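Opening Up and Upgrading a Used Desktop Tower: Frequently Asked Questions
Nieto Refurbished Computers, help pages. Last updated 10/12/2020

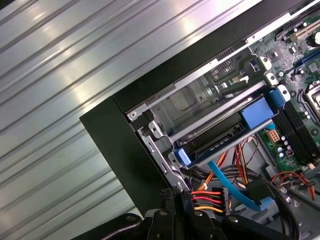 BEFORE YOU OPEN THE CASE

Does opening the case void my warranty?
No. Every tower we sell can be opened by the owner. The warranty does not cover parts you add yourself, or damage done while adding them. If you break a latch or bend a pin, we can usually sell you the part, but we will charge for it.

How long is the warranty?
11 months from the day of delivery. Parts bought separately from our spares list have the same cover, counted from their own delivery date.

What tools do I need?
A medium Phillips screwdriver is enough for most jobs. A small flashlight helps. You do not need a magnetic screwdriver, although plenty of people like them for getting a dropped screw out of the bottom of the case.

How should I set the tower down?
Shut the computer down, switch it off at the wall, and unplug everything, including the monitor cable and any USB devices. Hold the power button in for a few seconds. Then lay the tower on its side with the removable panel facing up. Working with it upright is possible, but cables fall forward and you will be fighting them the whole time.

Do I need an anti-static strap?
We use them in our own workshop. At home, if you do not have one, touch bare metal on the case before you start and again every time you come back to it. Stay off carpet if you can.

Can I work on a metal surface?
Yes, with the tower unplugged. The case itself is metal and can sit on metal. Do not put a loose motherboard, memory module or bare drive down on it. Keep those in their bags or on a piece of plain cardboard until they go in.

HARD DRIVES

Where is the hard drive?
In many of our towers it sits in a sheet steel cage inside the case, held in a plastic carrier. Look for colored handles or tabs, often light blue. On most office desktops, a colored plastic part is one you are meant to touch. Plain metal and black parts are usually meant to stay put.

How do I take the drive out?
Disconnect the two cables at the drive first: the wider one is power and the narrower one is SATA data. Pull on the connector, never on the cable. Then release the carrier. On the Plamari models you press the latch in and slide the carrier toward you. On the Korkora models the latch lifts and the whole cage tilts up on one side before the carrier will move. If it does not move with light pressure, stop and look for a second latch.

There is a screw in the cage. Should I remove it?
Leave it alone unless the instructions for your model tell you to take it out. Drive carriers with latches normally come out without a screwdriver. Cage screws tend to be there for the cage.

What size drive fits?
The carriers are made for 3.5-inch drives. A 2.5-inch solid state drive will fit with an adapter bracket, part number 1270 on our spares list. The bracket comes with its own screws. Please use those – the longer ones from an old drive can go too far in.

Can I have two drives?
Most full-size towers we sell take 2 drives. You will need a free SATA socket on the motherboard, a free power connector from the power supply, and a second carrier if your model did not come with one. Small form factor cases often have space for only one.

Does the color of the SATA cable matter?
No. Blue, red, black and orange cables all do the same job. Sockets on the board may be colored to show the order in which the drives are checked, and that varies by maker. If you are replacing the drive that Windows starts from, plug the new one into the socket the old one used.

The cable will not reach the new drive. Can I buy a longer one?
Yes. We stock SATA data cables in two lengths. The 20-inch one reaches any bay in any tower we sell. Do not stretch a short cable tight across the board, as the connector will work loose over time.

MEMORY

Which memory do I need?
Check the label on the side of the tower and look up the model in our parts list. DDR3 and DDR4 modules look alike but the notch is in a different place, and one will not go into a socket made for the other. If you are unsure, take out one module and read the sticker.

How do I get the modules in?
Open the clips at the ends of the slot, line up the notch, and press straight down with both thumbs until the clips close. It takes more force than people expect. On some boards only one end has a clip that moves.

The drive cage is in the way of the memory slots. What do I do?
This is common, because the two are often close together. Take the drive carrier out first, fit the memory, then put the drive back. On models with a tilting cage you can tilt it out of the way, but make sure the data cable is not being pulled.

Does it matter which slots I use?
Yes, for matched pairs. The usual rule is slots of the same color together. Where all the slots are black, the order is printed on the board next to them or shown on a sticker inside the side panel.

CABLES AND CONNECTORS

Everything inside is a tangle. Is something wrong?
No. Office desktops are built with standard cable lengths, and the extra has to go somewhere. What matters is that no cable touches a fan, lies across the top of the processor cooler, or gets pinched when the panel goes back on. You can gather loose runs with a reusable tie. Avoid tape, which leaves glue behind when it warms up.

I pulled something out and do not know where it goes. Can you help?
Send us a clear photo of the loose end and another of the whole board. Include the model number. Before your next job, take a few pictures with your phone prior to unplugging anything. It saves a lot of guessing.

Can I plug the power connectors in the wrong way around?
They are shaped so that they go in one way only. If a connector seems to need real force, turn it around and try again. The small front panel leads are the exception on some boards, and those need to be matched to the markings.

EXPANSION CARDS

Will a graphics card fit?
It depends on the length of the card, the height of the case and the power supply. The long slot, often blue or black, is normally the one for graphics. White slots on older boards are usually for older PCI cards such as modems and sound cards. Measure from the rear of the case to the nearest part of the drive cage before you order. Long cards often hit the cage.

Do I need a bigger power supply?
For a low-profile card with no power plug of its own, normally not. For anything larger, ask us first. Several of the Peller models use a power supply that is not a standard shape, and a store-bought replacement will not bolt in.

AFTER THE JOB

The computer will not start. What should I check?
Check the switch on the back of the power supply, if it has one. After that, reseat the memory, which fixes most of the cases we hear about. Then check both ends of the data cable. If you hear beeps, write down the pattern before you contact us.

The new drive does not show up in Windows.
A new drive has to be initialized. Open Disk Management, find the disk marked Not Initialized, and follow the prompts. Do not do this to a drive that already holds files you want.

Can you do the work for me?
Yes. Bring the tower to the counter or book a collection online. We ask that you back up your files first. Our workshop is closed for stocktaking for the first week of February, and machines that arrive then are looked at the following week.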